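Faltorgate pantry to reopen in February with open shelving and packaged goods on display

The Faltorgate Community Pantry will reopen to members in February after a three-week closure for the refitting of its main room, the pantry's management announced. The work replaces the closed cabinets that had lined the room since it was first leased, and changes the way small packaged goods are sorted, stored and set out for collection.

Under the new arrangement, boxed and bagged items will be kept on low slatted racks at counter height. Members will be able to see what is available before they reach the desk, and will choose their own items up to the weekly allowance. Until now, orders were taken on a printed form and filled by staff from the cabinets at the rear.

Skarphéðinn Bundgaard, who manages the pantry, said the change had been under discussion for 2 years and was prompted by the number of items returned unused.

"People were taking home a bag that somebody else had filled," Bundgaard said. "A fair amount of it came back to us the following week, and some of it did not come back at all. We would prefer that a household leave with six things it intends to eat."

The pantry serves 200 registered households in the Faltorgate district and the streets immediately to the north. Registration will remain open during the closure, and existing cards will stay valid. Members whose cards expire before the reopening may renew them at the desk on their first visit, with no interruption in their allowance.

The refit was carried out by Zivmont, a local joinery firm, which supplied the racks and 3 workbenches. Shelving along the long wall has been lowered so that the top level can be reached from a seated position, and the aisle between the wall and the benches has been widened for strollers and wheelchairs. The firm also repaired the floor near the delivery door, where the surface had lifted.

Fomero, which handles deliveries to the pantry, will continue to bring dry goods in the early morning. Deliveries will now be checked in at the benches and moved to the racks the same day. Items with short dates will be placed at the front, and like goods will be kept together so that a shortage in any one group can be noticed quickly. Staff have been asked to leave space between groups and to avoid stacking small boxes more than two high.

The written guidance for staff runs to a single page. It asks that each package be turned so that its face can be read from the member's side of the bench, that damaged boxes be set aside for inspection, and that opened packages never be returned to a rack. Glass jars and cans will stay on the wall shelving, where the load is carried by fixed brackets.

The planning of the room was led by the Kashyap studio, which had previously worked on the reading room next door. Its proposal called for plain wood surfaces, gray flooring and a small amount of greenery on the work surfaces, and asked that printed signs be kept to a minimum. Signs that remain will give the name of each food group in large type, along with the number of items a household may take.
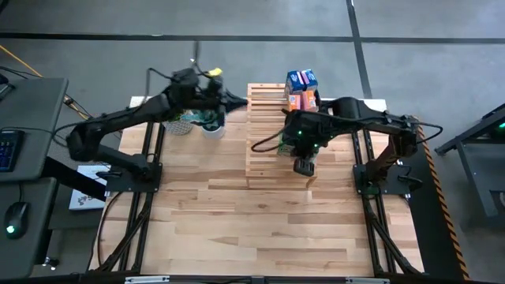

Bundgaard said the pantry had received questions from members about whether the new layout would lead to longer waits. He said the hours had been extended by 32 minutes at the end of each session to allow for this, and that the allowance itself would not change.

"The first few weeks will be slower – we accept that," he said. "Those who would still like a bag made up for them can ask at the desk, and we will do it."

Members who cannot attend in person may continue to send a representative with a signed note. The pantry will also keep a short list of households that receive a prepared bag for reasons of health or mobility. Requests to be added to that list should be made at the desk or by telephone before the reopening.

Donations of unopened dry goods will be accepted again from the first morning of operation. The pantry particularly requests small packages, which are easier to share among single-person households, and asks donors to check the printed date before bringing items in. Large sacks of rice and flour can be accepted only by arrangement, as there is no longer a suitable space for repacking them. Homemade food cannot be accepted.

The old cabinets have been offered to schools and clubs in the district. Groups that wish to collect one should contact the pantry office before the end of February and will need to provide their own transportation. The cabinets are sold as they stand for a small contribution to running costs, and payment may be made at the time of collection.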